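Clearing a Desk Is Still Hard Work for a Robot

February 10, 2020

Every winter, after the trade shows, my inbox fills up with the same question from readers. Can I buy a robot yet that will tidy the house? I have given the same answer for 7 years running and I am going to give it again, but this time I want to be more careful about what the answer covers.

The answer is no. You can buy a machine that vacuums a floor and one that cuts grass. You can't buy one that picks up what is lying on a desk and puts it where it goes, and I don't expect to see one on a store shelf soon.

People find this hard to square with what they know about factories. The Praltine plant in Barkstead, where I spent two days last July, has machines that place 1,240 parts an hour and almost never drop one. The parts come down the line all facing the same way, at the same spacing, under the same lights. The engineers there spent most of a year making that so. If a part arrives turned sideways, the line stops and a person walks over and fixes it.

My desk at home has no engineers. Things get put down at an angle and other things get pushed in beside them. A person reaches in without thinking and slides out the one they want. I used to describe this as a seeing problem, and a few years ago it mostly was. Cameras are cheap now and the software that goes with them is good. Ask a current system to name the items on a cluttered table and it will do a fair job. Ask it to take one of them out and leave the rest alone, and you are back to work that a child of four does better.
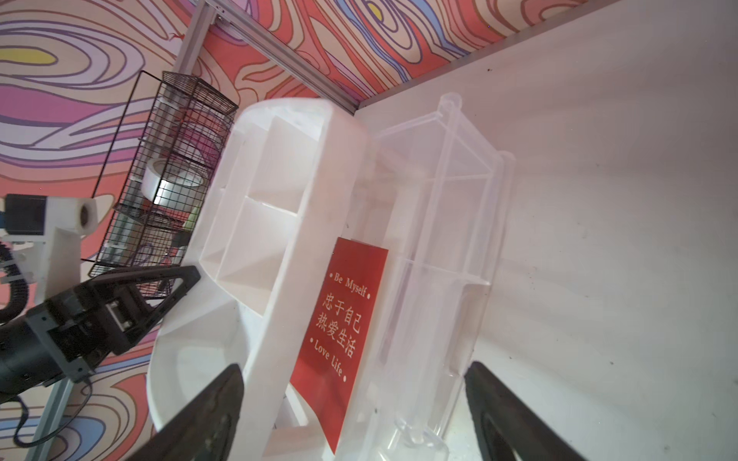
Gripper fingers at two desk organizers, one white and one clear, with a red card between them.

Clear plastic is an old complaint among people who build these systems. Depth sensors depend on light coming back from a surface, and a see-through wall sends back some of it and lets the rest go by. The machine may get a reading from whatever is behind. A glint can look like an edge. Wire mesh causes trouble of its own, with more holes than wire for the sensor to work with.

A thin card is a different sort of problem. There is very little to hold. If it is wedged between two light objects, pulling on it can drag one of them along, and a person handles that by feel, with a finger on one thing while tugging at another. Most grippers have two fingers and not much feeling in either. A second arm helps, as long as both arms agree on what they are doing, and getting them to agree is a project in itself.

I asked a small firm called Prinach how long their two-armed setup takes to sort a desk. They gave me a straight answer, which I appreciated. A mess that I would clear in a minute took them 18, with a person standing by. They did not pretend it was a product. They said the gain over the year before was large, and I believe them.

My quarrel is with the companies that skip that part. Kongkaew put out a video in the fall of a robot putting away school supplies in a sunny kitchen. It has been passed to me by more readers than I can answer. It does not say how many tries it took, or whether the video was sped up, or whether someone off to the side was steering. Any of those would be fine if they told us. A machine that succeeds 7 times in 10 is good research and a terrible appliance. Nobody wants to come home to the other three.

What I would like to see is a plain test, done the same way by everyone. Take 100 desks as people left them that morning, with no cleaning up beforehand. Publish the number finished without help, the time each one took, and what got broken. I would put that number on the box, next to the price.

Shop floors will get there first. A stockroom can change its bins to suit the machine – swap the clear ones for solid ones, leave gaps, keep the labels facing out – and the owner will do it if the sums work. Families won't, and I don't think they should have to. If I must line up my pens and holders so that a robot can put them away, I have already done the chore.

So my advice to the readers who wrote in is to keep the money. Buy the vacuum if your floors are mostly open. For the desk, get a decent organizer and give it ten minutes on the weekend.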